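Teaching by Hand and Teaching at a Distance
Speaker notes, Yuk-lan Hsiao, Kirnance
Members' meeting, 14/02/2021
Notes are to be read with the slides. Passages in square brackets are not to be spoken.

Slide 1. Opening

Thank the chair and the members of the Rebane group. State the subject plainly: how a person shows a robot what to do, and what we at Kirnance have learned from comparing two ways of doing so. The results are joint work with Shuk-fan Wan, who will take the technical questions at the end.

[Check the microphone before moving on. The room carries sound poorly at the back.]

Slide 2. Two ways of showing

In the first way, the teacher carries out the task with his or her own hands, and the view from the head is kept as the record. In the second, the teacher sits at a control desk and moves the robot's arms from a distance. Members will know the second method from the Grodier trials.

Each has its costs. Remote control gives us movements which the robot can certainly make, as the robot itself has made them. It is also slow, and teachers tire. Work by hand is quick and natural, but a human wrist bends in ways that our Fidley arm does not, and the movement must be fitted to the machine afterwards.

Slide 3. Why shops

Our first tasks were set on a bare bench. The arm learned them well and then failed in any place with more than a few objects in view. From August onwards we therefore moved the teaching into shops and stockrooms, where goods hang close together and much of the packaging is bright, thin and shiny.

[Pause here. Allow members time to look at the slide before continuing.]
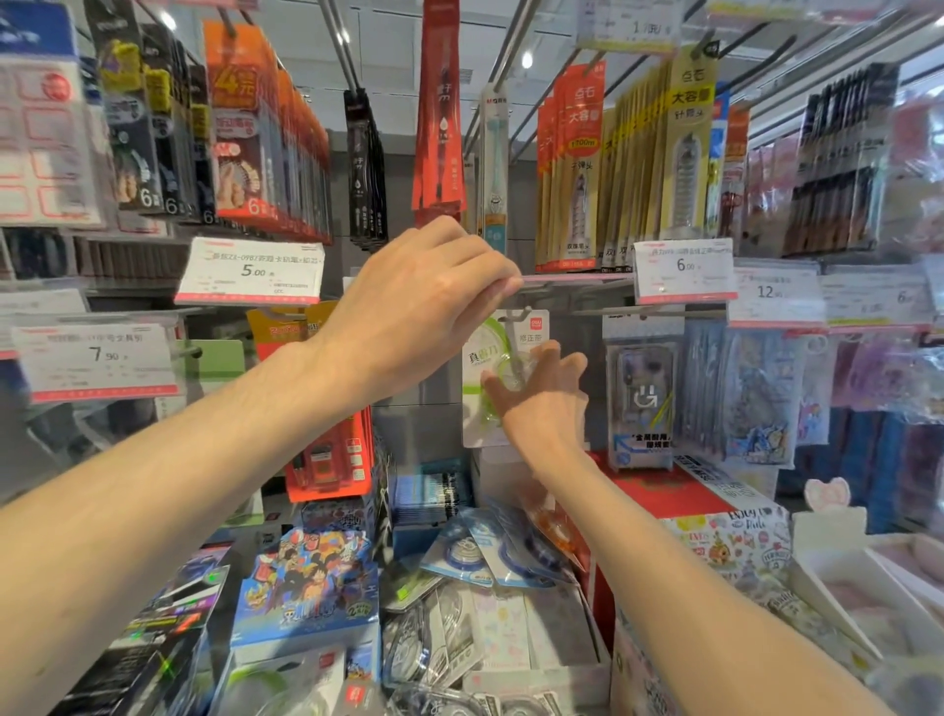 Slide 4. Taking hold of a carded correction tape at a stationery display.

Draw attention to the two hands. The right holds the item with the fingers spread, while the left is up at a metal display hook. Teachers at the control desk tend to leave one arm idle, and our written instructions did not at first mention the second hand at all. They do now.

Mention also the density of the display. Pen packages hang in rows above the hands, and there are bins of loose goods and boxed items below. A learner must settle on one card among many before the grasp can begin – a matter which the bench tasks never raised.

Slide 5. The comparison

We recorded 900 showings by hand and 186 by remote control. The difference reflects the time each method takes and should not be read as a preference. Both sets covered the same nine tasks, among them lifting a carded item from a hook, returning it to the hook, and placing a small packet in a tray.

Of the remote showings, 137 were accepted for training without correction. The others were set aside, most often for a dropped item or a hesitation so long that the arm would have learned to wait.

[If asked about the rejected showings: they have been kept, and Shuk-fan Wan can describe the sorting rules.]

Slide 6. What we now ask of teachers

Teachers are asked to work at an ordinary pace and to keep both hands in view from the first reach until the item is released. Mistakes are to be put right in the same showing, without stopping the record. We found that recoveries of this kind were of real use to the arm, particularly with hooks.

A teacher at the control desk works for a short spell and then rests. This rule was resisted at first – the desk is popular – but it will remain in force.

Slide 7. Matters still open

We do not yet know how far showings by hand can replace those made by remote control. Our present practice is to begin with the former and to add the latter for the final approach and the grip. Soft pouches remain difficult under either method.

Invite members with access to suitable premises to speak to either of us during the interval. Then hand over to Shuk-fan Wan for questions.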